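Esaneck opens its kitchen doors in Flinville
1/22/22

I'm Märta Boström, and I'm so pleased to say our new cookery room in Flinville is taking bookings - 250 places to start with, and 50 of them free for locals! We cook on gas, eat together and share the washing-up. Ciarán Buckley is teaching the first noodle nights, so come hungry. 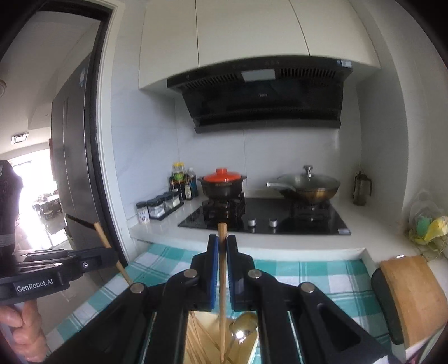 Chopsticks and a spoon by the hob, with the clay pot and the wok on the burners. Photo: Lev Yatsenko

To book, ring Tadhg Ó Flaithearta at Esaneck.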